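Hand-held grippers: how many, and what else to budget for?

Forum > Equipment and buying > Data collection kit

rafail_p
Posted 09:14
We have money to spend before the end of October and I'm trying to fix the split. Current plan is three hand-held grippers, one arm from Sirkow, and whatever is left on spares. Collection would be in ordinary homes in Galtatville, tabletop tidying to start with. Is three sensible, or should I buy two and keep the rest back?

bulik_bench
Posted 09:40
Two. You will break fingers before you break a body, and a spare set of fingers costs far less than a third unit. We went through 15 jaw pads last year on soft goods alone.

O. Psarras
Posted 10:22
I disagree with bulik. If one goes back for repair you are down to a single unit, and the people you've booked are sitting about. Buy the three.

What I would look at harder is the objects. Plan for the sort of table you get in a real house, mixed soft and stiff things, and price your pads on that.
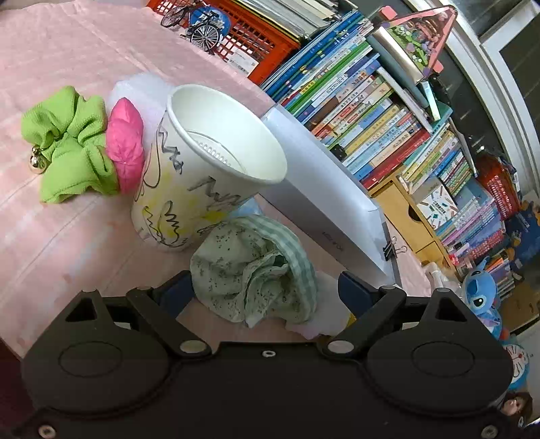
Paper cup, green scrunchie, fabric flower and printed cloth on the pink tablecloth, gripper in front.

The cloth and the scrunchie are the kind of thing I'd test pads on before ordering a full set. A paper cup is a different problem, as you want light pressure and a rim you can get a finger over.

rafail_p
Posted 10:51
Useful, thanks. Do the pads from Ververidis fit other makers' fingers?

bulik_bench
Posted 11:05
Not without drilling. Get a sample pair first. And ask for the delivery time in writing — ours was quoted at 15 days and took 29.

O. Psarras
Posted 11:30
Agreed on the sample pair. Still say three units.

tallpaul91
Posted 13:02
Has anyone costed storage? We spent more on drives and a second charger than on spares, and it wasn't in the plan at all.

rafail_p
Posted 13:20
It isn't in mine either. I'll put the arm back to next year and go with three grippers, sample pads and drives. Will post the quote when I have it.

bulik_bench
Posted 13:34
Fine, but order extra screws with it.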